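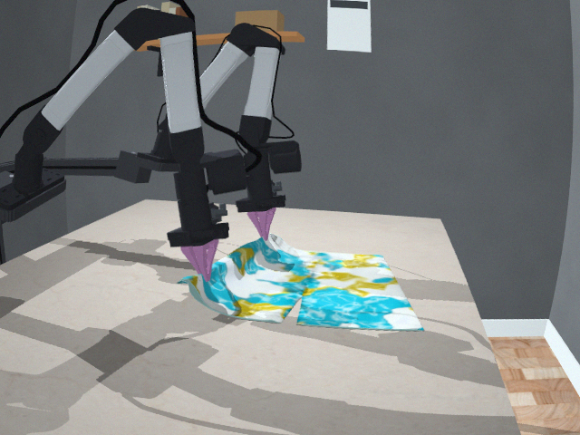
September 17, 2020

Drove past the Flakar station on the way home and there was a tarp over the sign. So the rumor is true, or true enough that somebody rented a lift. The whole place is turning into a Gastance. I heard it first in June from the kid at the register, who also told me the car wash would be fixed by the Fourth, so I gave it the weight it deserved.

I've lived here long enough to have bought gas on that corner under three names. It was Majimbun when we moved in, then Flakar, and now this. Same canopy. Same pumps, apart from the card readers. Same puddle by the air hose that you have to step over in October and around in January. Every time the name changes there's a letter in the mailbox about a better experience, and every time the coffee goes up.

The letter came Monday. It says 39 stations in the region are being "refreshed" and that ours is one of the first 12. It says nothing about when. It says nothing about the employees either, except that they are valued. I read it twice looking for the word "hours" and couldn't find it.

Mawar Khoo thinks I'm being sour. She likes the Gastance out by the highway and says the bathrooms are clean. Fine. I've been in there and they were clean, and I also paid more for a bag of ice than I have ever paid for a bag of ice. She says competition will take care of that. What competition? The Sudari across the road closed its pumps last winter and sells propane and lottery tickets now. If you own the only working pumps between here and the bridge you can paint them any color you like and charge what you like.

I asked her who she thinks owns the land under all this. She didn't know and neither do I. I tried to look it up after dinner and got as far as a holding company with a mailbox for an address. The article in the paper was no help. It was the letter over again with a reporter's name on top. "Exciting new food options." It's going to be a roller grill. I'll write that down tonight so I can check it later.

The loyalty card is the part that bothers me. I've got points on the Flakar card worth 10 cents off a gallon, which I've been saving for the drive to my sister's. The letter says points will be "honored during a transition period." I called the number to ask how long the period is. After the music, and a good deal more music, a man told me it would be communicated. I asked if it had been decided. He said it would be communicated. I'm going to fill up tomorrow and use the points, even though the tank is half full and it's a waste to spend them on half a tank.

Mawar Lumbantobing called around eight about the potluck dishes and I ended up telling her all of it. She used to do the books for a station in the next county and she said the name on the sign mostly decides who the owner has to buy from, and the owner pays for a good part of the new look himself. I'd like to know if that's how it works here. If it is, I can guess who pays in the end. She said 65 was the most she ever saw anybody spend on a single fill-up, some fellow with a motorhome, and he argued over the receipt. I'd have argued too.

The truck wash is supposed to stay. It said so in bold. I'd believe it more if the thing had run one full week this year.

Still have to put the bins out. Left rear tire looks low again and I want to get to the air hose before they decide to put a coin slot on it.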